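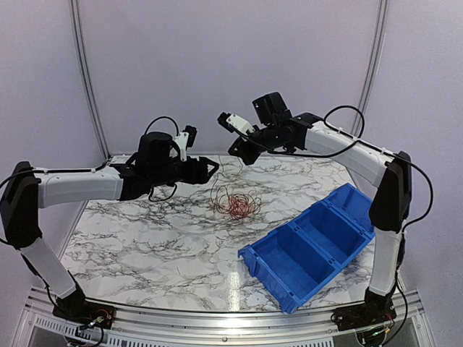

Madder notes, third round

11/06/2025

Okay, picking up where I left off with the madder. Last entry ended with me being grumpy about brown, and I'm happy to report that I'm now only a little grumpy about brown (and pretty thrilled about one skein of orange, more on that below).

Quick catch-up for Jana and Kerstin, who were out for the second round: we're trying to get a warm brick red on the Grewal two-ply wool, the undyed one with the slightly crisp hand, for the blanket order going to Pluvville. They want it close to the old blanket Josée Sutherland brought in, the one with the moth damage along the fold. First round was too pale and salmon-colored. Second round I let the pot get too hot, wandered off to answer the phone, and came back to something the color of a paper bag. I wrote BROWN in big letters on that page and didn't write anything else. Sorry. What I should have written is that the thermometer was clipped to the wrong side of the pot, over by the door, and it was reading a lot cooler than the side over the burner.

So this time, two thermometers.

What went in

Wool for this round was 356 grams, dry weight, all from one cone, wound into skeins on the big swift and tied in four places with loose figure-eights. Cotton ties, the white ones. I did NOT use the green polyester ties again, they were so tight last time that we had little pale stripes everywhere, and Mariama found one on the skein we'd already shown the client. Ugh.

Scoured in hot water with a squirt of the plain soap, an hour, no stirring to speak of, then left to cool in the pot overnight. The water was gross in the morning. Kind of yellow, a bit sheepy, and there was a film on top. I did a second rinse and it came clear pretty fast. I really think we skimped on this in round one and that's part of the salmon story, though Bernd thinks it was all in the mordant.

Mordant was alum at 15 percent of the weight of the wool, with cream of tartar at 6 percent. I dissolved the alum in a jar of very hot water first and it took longer than I wanted, lots of swirling, still some grit at the bottom, so I added more hot water and swirled again. Then wool in, up to a bare simmer over the better part of an hour, held for another hour, heat off, cooled in the pot. I squeezed it out and kept it damp in a covered bucket for two days before dyeing. Bernd Voß swears by the waiting. I've never tested it side by side and maybe one day we should.

Madder is the ground root from Promutell, lot 2373, same weight of root as wool. That's a lot of root! It's a finer grind than what we had before and it gets everywhere. Wear the mask when you scoop it. Also put the lid back on the tub, please, whoever you are.

The soak

New thing this round. Mariama Amoah had the idea of doing a cold soak first and pouring that off to its own pot. The yellows and tans supposedly come out early and the reds hang back, so if you pour off the first water you get rid of some of the brown before you start. I put all the root in a stocking (doubled, the first one had a run in it), covered it with lukewarm tap water, squished it with gloved hands until I was bored, and let it sit overnight.

The first water was the color of strong tea. I saved it. The second water, fresh, went redder within a few minutes, and I got kind of excited and called Kerstin over to look, and she said it looked like soup.

Chalk: a level teaspoon of calcium carbonate stirred into the second water. The tap water here is pretty soft, and everything I've read says madder likes it hard. The strip said the pot was at pH 7 going in, before the root. I didn't check after. Should have.

Heating

This is where it all went wrong last time, so I sat there with a book and two thermometers and did not answer the phone.

Started cold with the wool already in. Lowest flame that stays lit. It took forever, which I'm told is the point. I turned the skeins with the long dowel every ten minutes or so, lifting them all the way up so the bottom got its turn at the top. At 120 degrees F the wool was a soft apricot. At 140 it was what I'd call terra cotta. I held it between 140 and 150 for an hour and a half and never let either thermometer go over 155. When it creeps, slide the pot half off the burner. Don't add cold water! I did that in round two in a panic and it just gave us a blotch.

Turned off the heat and left it in overnight with a plate on top to keep it all under. The plate is the chipped one from the kitchen shelf, it lives in the dye area now, don't eat off it.

What came out

A red! A real one. In daylight it's brick with a bit of rust in it. Under the tube lights by the sink it goes slightly pinker than I'd like, and under the lamp in the office it's gorgeous. I put it next to Josée's blanket, on the inside of the fold where it never got sun, and I'd say we're a touch too light and otherwise very, very close. Josée looked at it for a long time and said "deeper," so, deeper.

Rinsing: let it cool all the way first, then plain water, then a little soap, then plain. It bled some orange for the first three rinses. After that, clear. Hung it on the rack in the back hall with the fan off.

Exhaust bath: put one leftover mordanted skein in the used pot, same temperatures, same time. Came out a nice coral. I'd buy a sweater in it.

And then the tea-colored first water! I almost dumped it. Threw one skein in there with no extra anything, heated it the same way, and got a clear bright orange, like the inside of a ripe persimmon. I love it so much. There's no use for it at all on the blanket order and I don't care. It's on the hook by my desk if you want to go admire it.

Tests

Cut a yard off each and did the usual. Wash test in the jar with white cotton and white wool folded around it: the red left a tiny bit of pink on the wool, nothing on the cotton. Rub test dry was clean. Rub test wet left a faint mark, about what we get with the walnut. Half of each card is taped in the south window under foil and half is out in the light, and I'll pull those in December.

I also dunked a scrap of the red in water with a splash of vinegar (went more orange, quickly) and another in water with a pinch of washing soda (went toward wine). Which is pretty, though it's further from the blanket. But it's a good reminder to tell the client to go easy on whatever they wash these with. Jana, could you put a line about that on the care tag? The Povura wool wash is what I used for the final soap and it didn't shift anything that I could see.

Things to fix

Go to one and a quarter times root to wool for the next pot. That should get us the "deeper." If it doesn't, I'd try a second dip in a fresh bath before I'd try more heat.

The stocking leaked. There's fine root all through the red skeins and it shakes out as dust every time you move them. I shook them outside until my arms gave up and there's still some in there. Kerstin suggested a proper filter bag with a drawstring, and she may have one at home.

The small scale is drifting again. I weighed the alum, took the dish off, put it back, and got a different number. I switched to the big one and started over. Somebody please change the battery before we blame the scale.

For the pot itself, 800 milliliters of the thick second water is sitting in the fridge in the jar marked DO NOT DRINK, MADDER. I want to try it on the handspun that Mariama has been hoarding. It'll keep a few days, tops, and then it smells.

Also: the thin red-orange wire is still in a loose tangle on the marble-patterned table, so if anybody's got patient hands and ten minutes, go for it.

Next pot

Same wool, same scour, same mordant, same two days in the bucket. Seven skeins, which is as many as I can turn without the bottom ones getting neglected. Pour off the first water again and KEEP IT. More root. Check the pH after the chalk goes in and write it down this time. Bernd is going to sit with the pot for the first half so I can go pick up the warp, and he's been told about the phone.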